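How to get ready for a handling robot on the kitting bench without losing the people who know the bench

Filed under: Workplace guides

I have sat through a fair number of meetings in which a robot was going to "free people up". Freed up for what was usually left blank. This guide is for shift leads and supervisors at small packing and kitting firms who have been told that automation is on its way and that the staff will be teaching it. It comes out of our own go at it at Flolletti, where we make up washbag sets for hotels and care homes. We are still in the middle of it and I am still not sold.

What you need before you start

A written list of the tasks on the bench. A named person on the shop floor with the power to stop the trial. A spreadsheet. A supplier who will answer emails.

Step 1. Write down the job as it is done now

Don't use the job description. Ours said "place items in container", four words that Huguette Dhillon read out loud to the whole canteen. She has packed washbags for 18 years and while she places items in containers she also checks bristles, turns the label to the front, throws out anything with a split seam and tells the next bench when a batch is running short. Sit beside each person for an hour and write down everything. If the supplier's proposal covers one line in ten of what you end up with, you want to know that before you sign.

Step 2. Ask what the machine will be taught, and by whom

With our system, which management has named Jaslow, the staff do the teaching. They carry out the task with a pair of hand-held grippers and the recordings go off to be used for training. The sales deck called this "capturing expertise". Unathi Kruger, our union rep, called it unpaid authorship, and it took two meetings to get past that. Settle these points in writing:

Who may be recorded, and whether they can say no without it going on their file.
What is kept, for how long, and who can look at it.
Whether recordings can be used to judge anyone's speed. (Ours can't. It took a solicitor.)
What the rate of pay is for teaching time.

Step 3. Start with one small task

You will be offered a full line. Turn it down. Pick something a new starter would learn in their first ten minutes and see how long it takes to teach it properly. We chose one toothbrush and one caddy. Clifford Kowalchuk from the supplier thought it was too easy to be worth a session, and then spent most of February on it with us.

Keep the table clear apart from the items in the task. Agree where each repeat starts and ends before anyone picks up the grippers, and vary the angle of the item between repeats, or you will have taught the machine to deal with one toothbrush lying one way.

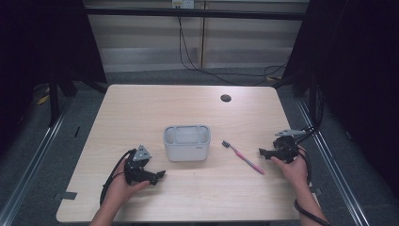 Step 4. Look after the people holding the grippers

The brochure skips this part. Working through a pair of jaws is slower than using your fingers and it is tiring in a different way. Liette Campbell, quick as anyone on the bench, said it was like eating peas in ski gloves. We now stop after 34 repeats, change over, and let the person go back to ordinary packing or have a cup of tea. Check that cables hang clear of the forearms before each turn. Ask about wrists and shoulders at the end of a session and write the answers down.

Step 5. Do your own sums

The saving we were promised assumed the robot would start useful work in month two. It did not count the hours our people spent teaching. I did: 930 so far, all taken from benches that still had orders to fill. Put teaching time, resets, supplier visits and rework in the same spreadsheet as the saving. Send it to whoever signed the contract, every month, whether they ask for it or not.

Step 6. Agree what happens to the jobs

Get this settled while you still have something to bargain with, meaning before the teaching is finished. Lovisa Granström, who runs our site, has put her name to three things: no cuts to bench posts during the trial, first refusal on any new machine-minding role, and a pay grade for that role above the current one. I would have liked "during the trial" to be longer. The Brundavska depot down the road got nothing in writing and now has 4 people minding machines on the old packing rate.

Step 7. Set a stopping point

Choose a date and a measure, and make the measure one your packers would accept. Ours is a full shift of caddies that Huguette would let out of the door. If the date comes and the measure hasn't been met, the bench goes back to how it was and the supplier collects the kit at its own cost. Check who pays for that last bit. In our first draft it was us.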